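Croissants going soft by mid-morning: re-crisping temps and times?
Filed under: Baking & Pastry > Laminated doughs 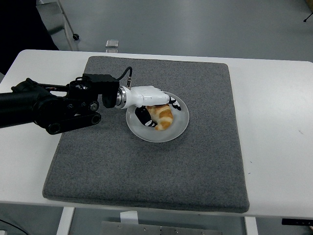
One of Tuesday's batch, plated.

sernden_bench
Plain butter croissants, 668 g of flour per batch, 2 sheets to a bake. Crust is crisp out of the oven and leathery about three hours later. Crumb is fine. I have been cooling on a wire rack, then moving them to a lidded plastic tub. Looking for a repeatable way to bring the crust back without drying the centre. Convection oven, fan can't be switched off.

Kerkasel
The tub is the problem. Moisture moves from the crumb to the crust whatever you do, but in a sealed tub it has nowhere else to go. Use a paper bag with the top folded once, or leave them on the rack under a tea towel. Re-crisp at 160 C fan for four minutes, from room temperature, straight on the rack. Rest two minutes before judging the crust. It firms up as it cools.

lamination_log
Disagree on the temperature. 160 for four minutes colours the tips before the middle warms through. I run 140 for seven. Slower, but the layers underneath dry out too and the result holds for an hour or so.

Kerkasel
Seven minutes with a fan on is too long for a small croissant. What weight are yours?

lamination_log
95 g raw. Fair point, at 60 g I would cut it to five.

sernden_bench
Mine are 80 g raw. Will try both settings side by side.

Rillus
Before anyone changes the reheat, check the bake. Soft crust by mid-morning often means underbaked. Colour is a poor guide if there is sugar or milk in the wash. Weigh a tray before and after. I look for 12 to 14 per cent loss. Under 10 and there is too much water left in the crumb, and no reheat will fix it for long.

sernden_bench
Useful. I have never weighed a tray after baking. Wash is whole egg and a splash of milk.

Rillus
Drop the milk and add three minutes at the end with the temperature down 10 degrees.

old_fat_dough
Weight loss figures depend on hydration, so 12 to 14 isn't universal. My dough is 500 g flour to 240 g water and I'm happy at 11.

Rillus
Agreed, it moves with the formula. Pick your own number and hold to it.

rawashdeh_rd
Freezing works better than any of this if they aren't being eaten the same morning. Freeze once fully cool, reheat from frozen at 170 fan for nine minutes. I did up to 1000 last January for a market stall and had very few come back soft.

lamination_log
170 from frozen burns the tips in my oven. Foil over them for the first half sorts it.

sernden_bench
First result: 140 for six minutes beat 160 for four on my trays. Less flaking on the outside, better crunch at the base. Tray loss was 9 per cent, so Rillus was right about the bake. Going longer on the next batch and keeping the tub for biscuits.

Kerkasel
What was the loss on the second tray? Lower shelf is usually a point or so behind.

sernden_bench
Only weighed the top one. Will do both next time.

Last updated: January
Contact the moderators | Copyright Kerkasel Baking Boards | Back to top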